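2026-05-12

Finished the Eide chapter on the Senness altarpiece and I don't buy it. Granström puts it in 1850 on the strength of one letter, and the letter mentions a panel, no saint, no church. Halvorsen repeats him, and then everybody repeats Halvorsen. There are 485 pages in this book and the payment records get 2 of them.

Rastogi wants my notes for the Cundley talk. I told him I'd want to see the back of the panel first. He thinks I'm being difficult.

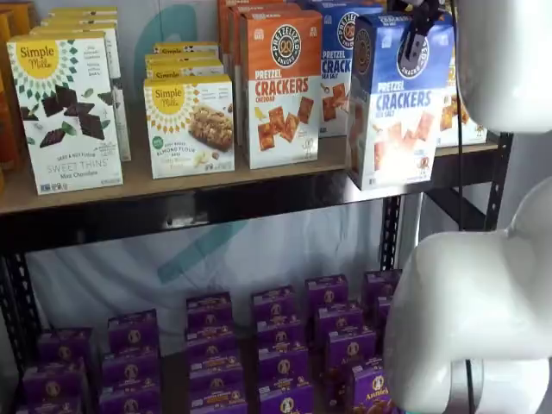
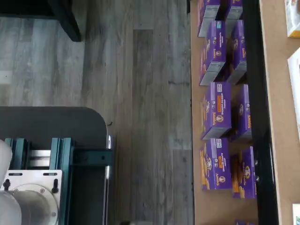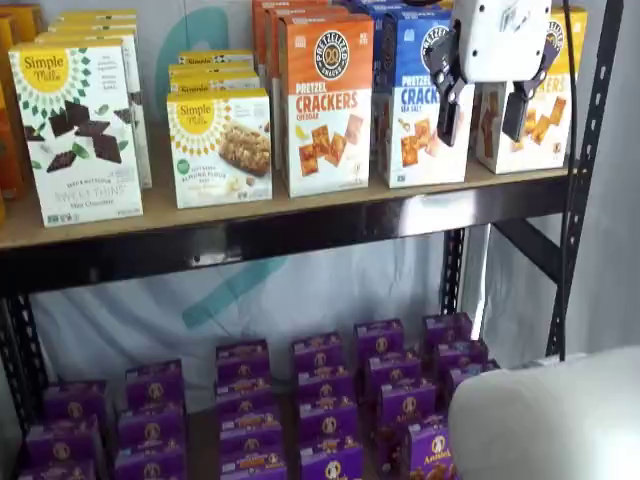
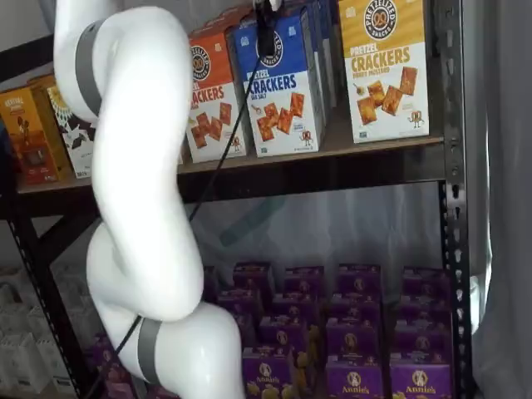 Reread the letter after supper. The word they take for "gilded" could just as well be "paid." Will write to Conneely at Drakville and ask for a better scan.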